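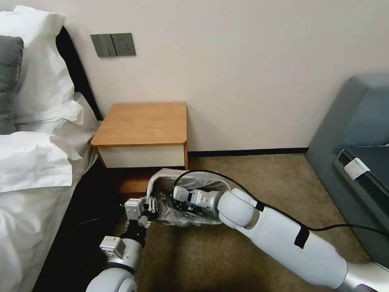 首页 版块 民宿与客房 清洁用品 登录 注册

主题：卧室的小垃圾桶，袋子怎么套才不会滑下去？

haziq_s（楼主）
大家好，我叫 Haziq Sumampouw，中文不是我的母语，写得不对的地方请多多原谅。我在 Stalatia 公寓做客房的整理工作，从十月开始做的。房间不大，有床、床头柜和灰色沙发，地上是棕色的地毯。垃圾桶我一般放在床头柜前面。
我的问题是垃圾袋。我们现在用 Akix 的袋子，一卷41个，对这个小桶来说有一点太大。客人丢一个瓶子进去，袋子就整个滑到桶底，然后果汁、茶水都流在桶里面，我每次要洗桶。414房上个星期洗了三次。请问各位有没有好的方法？

云边小住
欢迎楼主，中文写得很清楚。袋子大的话，套好以后把多出来的部分在桶口后面拧一下，打个小结，再塞到外翻的边下面，基本不会掉。

老秤砣
不同意楼上。打结以后收垃圾很慢，还要先解开，袋子薄的话一拉就破。直接换小一号的袋子，Dogbe 的小号一卷才9块钱，何必这么麻烦。

haziq_s（楼主）
谢谢两位。打结的方法我今天下午试了，确实比较牢固，可是解开的时候我的指甲有点痛。换袋子的事情要问经理，因为仓库里的 Akix 还有很多，他一定会说先用完。 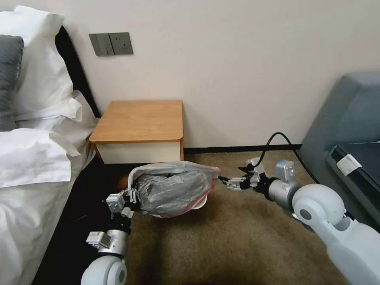

我还想问一个关于位置的问题。我的同事说，垃圾桶应该放到沙发那一边，客人坐着吃东西比较方便。我觉得放在床头柜旁边更好，晚上用过的纸巾，伸手就可以丢。我们两个人讨论了很久，没有结果。

晒被子的猫
放床边！我住酒店最烦半夜擤鼻涕还要下床找桶。但是不要紧贴着床，被子垂下来会碰到桶口，看着不干净。

老秤砣
放沙发边。床边放垃圾桶，枕头旁边一股香蕉皮的味道，谁受得了。

晒被子的猫
@老秤砣 香蕉皮丢厨房啊……

老秤砣
@晒被子的猫 你能管住客人吗？我做了超过98个房间的楼，什么都见过，床边的桶里连泡面汤都有。

云边小住
回到袋子的问题。楼主套袋子的时候，最好把桶拿起来，不要放在地上弯着腰弄。一只手扶住桶，另一只手把袋子往下压到底，空气赶出来，再翻边。袋子里面有空气的话，东西一丢进去，压下去就把边也带走了。

haziq_s（楼主）
原来是空气的问题！我以前都是抖一抖就放进去，没有压到底。现在我把桶拿起来弄，腰也舒服一些。翻边的时候，我把袋子拉平一点再翻出来，这样看起来比较整齐。

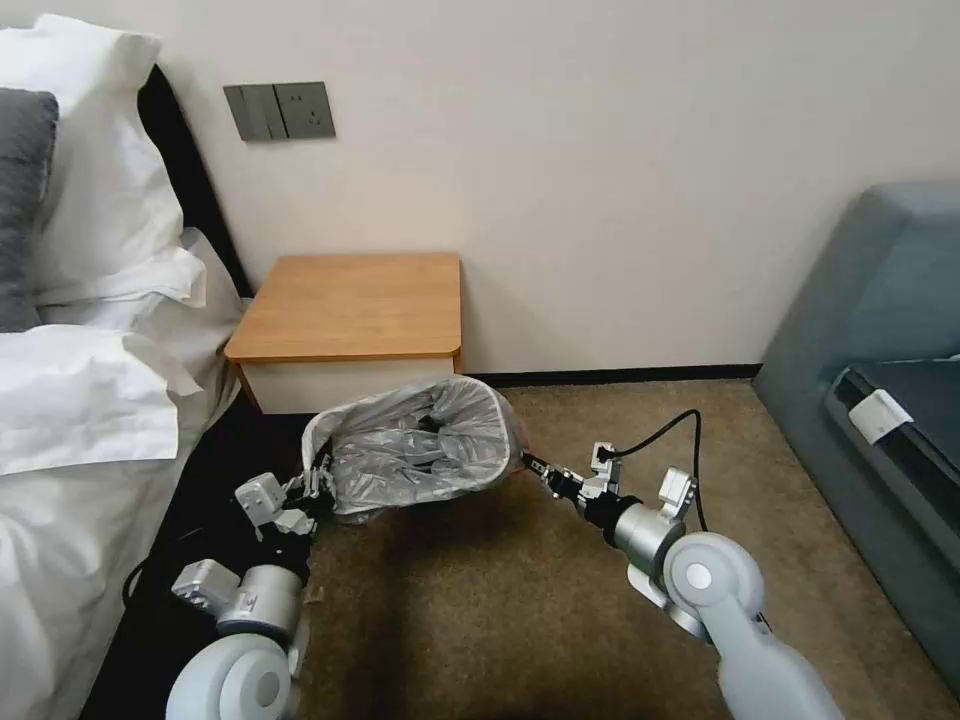 图：白色桶口的垃圾桶和里面的袋子，后面是床头柜

晒被子的猫
桶口这种白边很容易显脏，记得顺手擦一下。我用 Drarkora 的湿巾，味道不重。

老秤砣
湿巾浪费，抹布就行。还有，翻边要整圈都翻到，只搭一边等于没套。

haziq_s（楼主）
收到，我会注意整圈都翻好。想再请教一件事：地毯上如果滴了茶水，你们是先用干布吸，还是直接用清洁剂？我看说明书上写的两种都有，越看越不明白。

云边小住
先干布吸，按压，别来回擦。清洁剂找个沙发底下的角落试一试颜色再用。

haziq_s（楼主）
好的，非常感谢。我明天早上先去试，试完以后再来这里告诉大家结果。

联系我们 | 版权所有 请勿转载 | 返回顶部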